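# Can a Machine Do the Boring Jobs Yet?

The boring job of the month is bin picking: take a bar out of a metal bin.

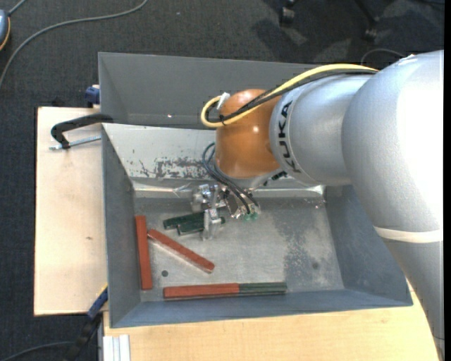
*KUKA arm at the bin, gripper down by the dark green bars. The red ones lie to the left and front, two of them along the walls.*

I keep this gallery for people who read that chores are a solved problem and then go home to a full sink. It has been up since March and it is a slow collector. I add a picture when I have something to say about the work in it.

Bin picking is the chore that gets sold hardest to small shops. A sales sheet from Varkov that came my way promised "human-level picking" and gave a figure of 676 picks. Over what stretch of time? With what parts? Were they tossed in or laid out by hand? The sheet left all of that blank. A number with no clock beside it is decoration.

So look at where the bars lie. A couple of them sit close together, nearly parallel, and the fingers have to get in around them. Others are up against the wall of the bin, and that is where I'd put my money on trouble. A person slides a bar away from the wall with one fingertip and picks it up without thinking. A gripper made of metal blocks and brackets needs room to fit, and walls don't move.

Look at the floor of the bin too. It is scratched and worn, mottled silvery gray with dark spots. Cameras often have a hard time with shiny metal, and most shops I know own nothing but shiny metal.

Then there is the setup. Clamps, cables, a wooden board. I have no quarrel with clamps – I own plenty – but the price on the brochure is for the arm. The days of bolting, wiring and fiddling come after, and someone gets paid for those. When Pesa quoted me for a much smaller job, the setup ran to 14 days, more than the whole job takes me in a year.

As for the home version, Cuvow says its kitchen machine can empty a dishwasher with 80 percent of items put away correctly. I would like to meet the other 20 percent, especially the glasses.

My scorecard for this one:

- Picking up one bar in the open: yes, I'd believe it.
- Bars flat against the wall: show me.
- A full bin, all shift, with no one standing by: not yet.

Next up is folding towels, if Govindasamy ever sends the pictures.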